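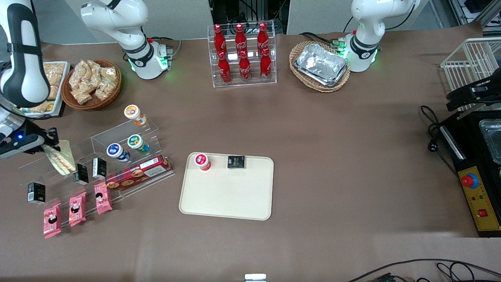

Slow grip loss is my favourite fault to chase, and I'll happily talk your ear off about it! It's the one where the arm picks something up cleanly, the software says everything is fine, and then a few seconds later the item slides out of the fingers somewhere between the shelf and the tray. Soft packaging brings it on far more than anything rigid. On our snack bench the worst offender by a mile is the sandwich, a triangle in clear plastic wrap, and you can see the right gripper holding one with a good stretch of mat still between it and the beige tray. The green ring around the arm's base is glowing the whole time, and that green tells you nothing at all about whether the wrap is creeping.

We found this out over a long September. Across 2,241 picks we had 14 drops, and every one of them was a sandwich or a bag. The bottles never gave us any trouble. If you've got numbers like that, with the failures bunched up on the squishy stuff, work through the steps below in order.

What you'll need

A notebook or spreadsheet
A soft cloth and some isopropyl alcohol
Masking tape and a fine marker
A few spare packages you don't mind squashing
Someone to stand beside the e-stop while you watch the fingers

Step 1: Make it safe before you lean in

Pause the program, bring both arms to their rest position and press the emergency stop. Do both arms, even if only one is misbehaving. I once had my head over the tray checking the right fingers when the left arm went off to do its own job, and I'd rather you learned that from me. Keep the stop button pressed any time your hands are on the fingers. On our bench the big red one sits on the front of the black machine at the right edge, so whoever is minding it stands on that side. Check what your own button really cuts, too. Ours stopped the machine it was mounted on and left the arms live until Ngọc Bạch rewired it into the shared safety circuit.

Step 2: Clean the fingers

Wipe the pads with alcohol and let them dry fully. Plastic wrap leaves a faint film behind, and pastry bags are worse. Look for a shiny patch near the tips. If the pads have gone shiny all over, swap them and skip ahead to Step 5.

Step 3: Mark the package

Put a strip of masking tape on a spare sandwich and draw a fine line where the edge of the finger lands. Run the pick at slow speed, lift, and hold for ten seconds. Now compare the line with the finger. If it has moved, you've got creep, and you've caught it in the act! Repeat it with a fresh package each time, as a wrap that's been squeezed once behaves differently.

Step 4: Look at where the fingers close

A triangle has a thick side and a thin side. Close on the taper and the fingers push the package out, a bit like squeezing a wet bar of soap. Move the grasp point toward the thick side and keep the fingers square to the flat faces. Shifting ours by a finger's width fixed nine of the 14 drops when we replayed them. Watch out for the loose flap of wrap as well. If the fingers catch only the flap, the lift looks perfect and the drop comes later.

Step 5: Fix the hold check

Our controller checked the grip once, right after closing, and never looked again. Have it read the finger gap all the way through the move and stop if the gap shrinks by more than 3 mm. Stop and hold, please, and don't let it squeeze harder. We tried the harder squeeze and got egg salad in the knuckles.

If you're using the Wasar gripper block, the setting is under Motion, then Hold Monitor, and it's off by default. On the older Lekdale controllers you'll have to add the check yourself as a background task. Save a copy of the program first.

Step 6: Slow the carry

Bring the travel speed down until a full set of picks runs clean, then creep it back up. Change one thing at a time and write it down. The sideways swing over the display matters more than the lift, so start there.

Still dropping?

Check the package temperature. Chilled wrap can sweat, and a damp face slips at a force that held perfectly well an hour earlier. Check the finger screws, too. After 2,000 cycles one of ours had backed out half a turn.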